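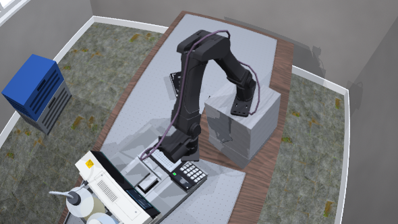

Robot arm above a grey block, rendered view.

Tatora ground frost and fog records

Version note, 23 February 2023: station P-East has been re-levelled and its grass temperatures recalculated. Air temperatures are unchanged. If you downloaded an earlier copy, replace the whole station folder, as the row order has changed too.

What is in it

Hourly readings from 14 small weather stations in the Plulinwood valley, covering nine winters. Each winter runs from the start of September to the end of April. Summer readings exist but have not been checked and are left out.

stations.csv - one row per station, with height, slope, ground cover and the date it was set up
hourly/ - one folder per station, one file per winter
events.csv - frost nights and fog spells worked out from the hourly files
gaps.csv - start and end of every break in the record

Columns in the hourly files

time_utc - end of the hour, always UTC, never summer time
t_air - air temperature in °C, screened
t_grass - temperature at the tips of short grass, in °C
rh - relative humidity, per cent
vis - visibility in metres, blank where there is no sensor
wind - mean speed over the hour, metres per second
flag - see below

Only two stations have a visibility sensor, both on the valley floor. Fog at the other sites is not recorded and should not be guessed from humidity. We tried this and got far too many fog hours on wet evenings.

Flags

0 - passed all checks
1 - filled from a neighbouring station (air temperature only)
2 - doubtful, kept as read
9 - missing

How frost nights are counted

A night counts as a ground frost if t_grass is below zero for at least one hour between 18:00 and 09:00. Air frost uses the same rule with t_air. Nights with missing hours are counted only if a frost shows up in the hours that remain - otherwise they are left blank.

Known problems

The Jirska bridge station stood in the shade of a hedge until the hedge was cut in its fourth winter. Morning warming is slower before that date. No correction has been made.

The longest gap is nearly 52 days, at the upper sheepfold, after water got into the logger.

Snow on the grass sensor gives a flat line close to zero. These hours carry flag 2 where we spotted them. Some will have been missed.

Use

Free to use and share with credit. Please cite as: Ó Dubhghaill, Tatora ground frost and fog records, and give the date of the version note.

Not suitable for road gritting decisions or for setting long-term climate averages. The run is too short for the second, and the files are never live.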